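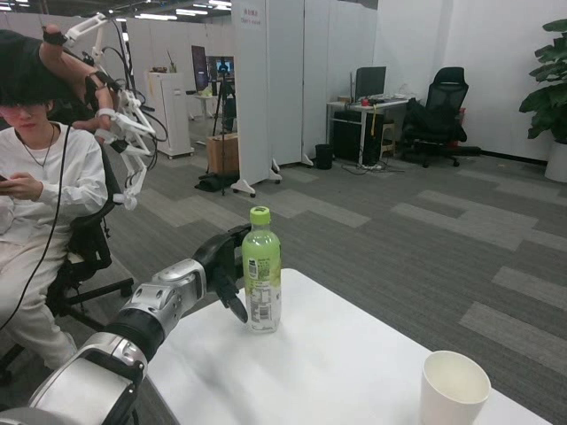
Monique Rolland wrote to us in June to say that she had carried the same empty bottle home from work for a week, out of principle, and would we please put a bin somewhere sensible before she had to start charging it rent.

Zaterari to pay tenants for their empties

2 min read

2021-10-16. Zaterari, the business park operator, will open a drinks bottle deposit scheme across its five buildings next month. It is called Momon, a name chosen after a long meeting and kept because everyone wanted their lunch.

The idea is older than most of our carpets. Tenants pay a small deposit on each plastic bottle bought from the park's canteens and kiosks, and get it back when the bottle comes home empty, cap on. Caps have been a sore point. During the trial in the Shaikh building, 800 bottles were handed in and 177 of them arrived without one. We can't say where the caps went. The drains have been checked.

Benoît Hamel, head of site services at Zaterari, said: "We had recycling bins before, and people used them for umbrellas, sandwich crusts and on one occasion a lamp. Money seems to help people tell a bottle from a lamp."

Return points will stand beside the main stairs in every building, with a second one at the Zukach canteen, where the queue is long enough to finish a drink in. Each will take bottles of up to two litres. Labels can stay on. Bottles should be empty, and by empty we mean empty, including the last warm inch that so many of us like to leave for later.
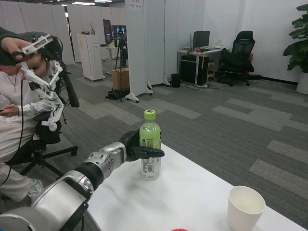

Refunds go on to the tenant's canteen card overnight. Visitors without a card can ask for coins at reception, where Ysaline Picard and her team have been given a tin and a certain amount of sympathy. Deposits left unclaimed after 30 days will go towards new benches by the pond, replacing the ones the geese have taken over.

Cups, cans and cartons are not part of the scheme for now. Régis Roussel, who runs the Zukach canteen, has asked us to repeat this, as he expects to be offered all three on the first morning. "I'll be polite until ten o'clock," he said.

Tenants who would like a return point nearer their own floor can apply to site services in writing. Monique Rolland already has.

Press contact: Capucine Riviere, Zaterari press office

Home | News | Buildings | Tenants | Contact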